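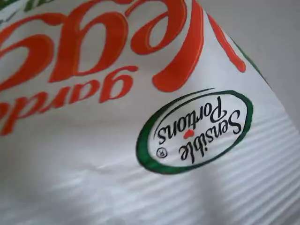

Figure 2. Snack bag with orange lettering, "garden" among the printed words.

Search this journal Go
4 min read

3.2 Walking without a guide

I spent July in Ostville asking people how they picked their trails, and I got a lot more talk than I'd planned for (lovely talk, mostly!). We had 30 visitors keep a trip diary, and eight of them let me tag along on the Milen loop, which climbs through wet forest and comes out above the river.

What surprised me was how little the maps mattered. Most people asked whoever was at the lodge desk and went where they were told - even when the sign at the gate said something else. Despina Lungu found much the same thing on the coast path, though her walkers were mainly day trippers and mine stayed longer.

Guides were a touchier subject. Gordon Gagnon and I had expected price to come up first, but the diaries kept going back to pace. People wanted to stop for birds and sit down when they felt like it, and they worried a guide would hurry them along. The walkers who did hire one were happy they had, and several booked a second outing before leaving. I come back to those bookings in Section 4.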